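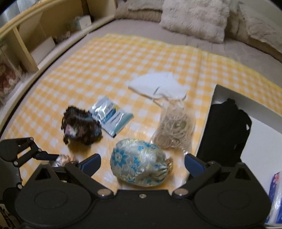 Work in the second quarter covered the sorting and boxing of small personal items for the Sternau guest packs. The grant allows for 1,120 packs over the full term, all made up by hand at the Vindari house. Items are laid out on a checked cloth over a made bed before boxing, so that small pieces do not slide or get lost in the bedding. Soft pouches are the slowest item to place. The satin type, pale green with blue flowers and a cord at the neck, is laid on its side with the gathered end to the right, and the cord is checked before the pouch goes any further. Loose textile items are kept to the far side of the cloth until their turn.

Packing rate and stock

Output in October was 80 packs, against a plan of the same number. Average handling time for one pack is now 24 minutes from laying out to closing the lid. Most of this is folding. Garments with straps take longer than flat goods and tend to open again when the box is moved – a tighter first fold has been adopted and will be reviewed at the next report.

Shallow white boxes from Tsolakis remain in use. Stock is sufficient to the end of the quarter. The order for cord and clear bags was placed late and arrived in 2 deliveries, the second of which was short. The balance has been credited.
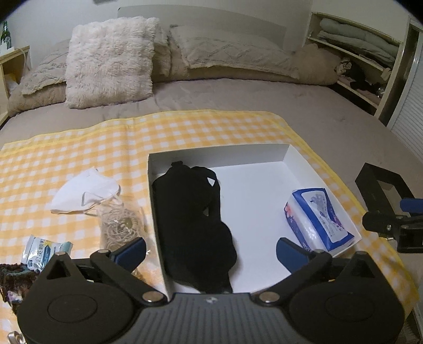

Will the late delivery affect the budget for the current term?

The budget is unchanged. The credit covers the missing bags, and the replacement order was placed with Drullora at the same unit price.

Next period

The fold trial will continue through November. A revised packing order is being drafted, with folded textiles first, wrapped paper goods second and small sachets last. The stock sheet will be changed to show bagged cord as a separate line. Spending on boxes and bags is within the agreed limits, and no transfer between headings is requested.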